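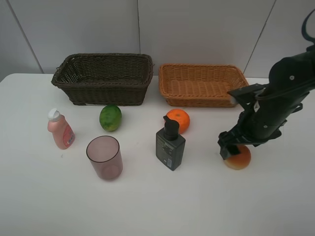
Wicker baskets, dark brown and orange-tan.

SELLEN MARKET TRADERS' ASSOCIATION

Minutes of the ordinary meeting held on 7 March 2025 in the upstairs room at the Gosling Street hall

In the chair: Primo Barbieri (cheese)
Present: traders from the bread, fish, plants, second-hand books, haberdashery, eggs, hot food and household goods stalls; the market superintendent; the clerk (minutes)
Apologies: the fruit and vegetable stall, the knife sharpener, the ward councillor

1. Minutes of the last meeting

The minutes of the November meeting were agreed with one change. Under item 4 the words "the traders will pay" should read "the traders have been asked whether they would pay". The clerk will correct the copy on the noticeboard and the copy held by the council.

2. Matters arising

Lamp by the north entrance. Repaired. The superintendent said the fault was in the timer and the bulb had been changed twice for nothing. The timer is now set to come on an hour before setting up.

Pigeons. Netting has been fitted under the roof on the Gosling Street side. The bread stall said it had made a difference there but the birds had moved over to the fish end. The superintendent will ask the contractor to price the other side.

Lost key to the bin store. Not found. A new lock has been fitted and keys are signed for at the office. Traders who still have an old key are asked to hand it in so that it doesn't get mixed up with the new ones.

Letter to the bus company. Sent, no reply. See item 6.

3. Drainage at the lower end

The superintendent reported on the standing water between the fish stall and the steps. The channel was rodded in January and ran freely for two weeks. It then backed up again after heavy rain. A camera survey showed that the pipe under the steps has dropped at a joint and is holding silt.

The council has accepted that the pipe is its responsibility. The work means lifting the bottom three steps and a strip of setts. The lower end would be closed while this is done, and the affected stalls would have to move up.

The fish trader asked how long the closure would last. The superintendent said the contractor, Bellero, had allowed 10 working days including relaying the setts. The fish trader said that the stall could not trade from the upper end without a drain of its own and asked for a tank to be supplied. The plants stall said it could manage anywhere as long as the van could get within reach.

There was a long discussion about timing. The hot food stall wanted the work done before Easter. The books stall pointed out that the council had promised the same thing last year and then started in the busiest week. The superintendent could not give a start date but would pass on the view of the meeting, which was that the work should begin after Easter and be finished before the summer visitors arrive.

Agreed: that the association asks for written notice of the start date, for a waste water tank for the fish stall, and for no rent to be charged on any pitch that can't be used.

Action: clerk to write; superintendent to confirm the tank with Bellero.

4. Electricity charges

The chair reminded the meeting that the market is on a single supply and that the cost is shared between the pitches with sockets. The present split is the same for every pitch. The books and haberdashery stalls use one lamp each and have complained that they are paying for other people's fridges.

The superintendent has a quotation for separate meters. The cost is £3,000 including fitting. The council would pay this at the start and recover it through the rents over several years.

The cheese, fish and hot food stalls accepted that they would pay more under meters. The hot food trader said this was fair but asked for the readings to be shown on the bill, which they are not at present on the water bill. The eggs stall asked if a trader who has no socket would be paying towards the meters. The superintendent said no.

The household goods trader was against. In his view the rents would go up to pay for the meters and would not come down again once the cost had been recovered. He asked for this to be minuted.

Proposed from the haberdashery stall, seconded by the books stall, that the association supports separate meters on condition that the extra charge is shown on its own line and ends when the cost is met. Carried, with one against.

Action: clerk to tell the council's property office.

5. Pitch layout and displays

The superintendent said that displays had been creeping into the centre aisle again. The rule is that nothing stands past the painted line. In places the line has worn away and some traders said they couldn't be expected to keep to a line that isn't there. The superintendent accepted this and will have it repainted on a non-market day.

A visitor using a wheelchair had written to say that she could not get past the plants stall. The plants trader apologised and said that the trolleys had been left out during unloading. The meeting agreed that trolleys and crates should be off the aisle by opening time, and that after that time goods should be brought through by hand.

The bread trader raised the matter of plastic crates on the front of stalls. Customers had commented that the market looked like a loading bay. She would like to see traders use baskets, trays or wooden boxes at the front and keep the crates underneath. The eggs trader already does this and said that it had cost very little, most of it second-hand.

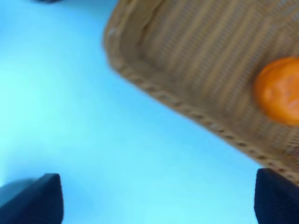

Tan wicker basket with a rounded corner.

The fish trader said that baskets were no use with ice and asked to be left out of any rule. The household goods trader did not think that the association should tell people how to lay out a stall. The chair said that no rule was being proposed. It was agreed to put a note in the spring newsletter asking traders to keep crates out of sight where they can. Food traders were reminded that unwrapped food must not be set down directly in anything that can't be cleaned, and that a liner or cloth should be used and changed every market day.

Tablecloths were also mentioned. The haberdashery stall can supply plain cotton by the roll at cost to any trader who wants it. Names to be given in at the stall.

6. Buses and parking

The Ludberg bus now arrives after the market has been open for an hour and leaves before the last hour of trading. The bread and eggs stalls have both noticed the loss of regular customers from the villages on that route. The letter sent after the last meeting has not been answered.

The chair had spoken to the parish clerk at Ludberg, who said that the timetable was changed to fit in with the school run and was unlikely to be changed back. Ludberg parish may, however, be willing to share the cost of a minibus on market days if enough people would use it. The clerk has drafted a short form asking customers which village they come from and what time they would like to travel. The meeting went through the form. The question about age was taken out and a space for comments was added. The printer's price for 300 copies is within the stationery budget. Forms will be kept on all stalls, with a box for returns at the office.

On parking, the council is still charging for the small car park behind the hall from early morning. Traders unloading there have been given tickets. The superintendent said that the permits for this year have been printed and are waiting to be collected. One permit per stall, to be shown on the dashboard. Anyone who has had a ticket since the old permits ran out should bring it to the office before paying it.

Action: clerk to print and hand out forms; chair to keep in touch with Ludberg parish; all traders to collect permits.

7. Applications for pitches

Three applications had been received.

a) Soap and candles. Sellen resident, has traded at other markets. Samples were passed round. Agreed to recommend a casual pitch next to haberdashery for a trial period.

b) Coffee van. The hot food stall already sells coffee and objected. The meeting was divided. Some felt that queues on busy mornings showed there was room for both. The van is also longer than the marked pitch. Deferred until the applicant can give exact measurements.

c) Phone covers and repairs. No insurance papers were enclosed. The clerk will write to ask for them.

8. Accounts

The clerk gave out a sheet showing income and spending since the last meeting. Subscriptions are nearly all in, and reminders have gone to those outstanding. The largest item of spending was the repair of the banner at the Gosling Street entrance. The accounts were accepted.

9. Any other business

The books stall asked whether the clock over the steps could be put right before the clocks change. The superintendent will look at it when the ladder is next out.

The plants stall has a folding table to give away, one leg stiff, otherwise sound. See her after the meeting.

Hot water in the traders' washroom has been off and on. Reported to the hall office. Traders are asked not to reset the heater themselves.

The chair thanked the fish trader for clearing the snow from the steps in January.

10. Next meeting

To be held in the same room once the start date for the drainage work is known. The clerk will put the date on the noticeboard at least a week beforehand. Items for the agenda to the clerk in writing.

The meeting closed at twenty to nine.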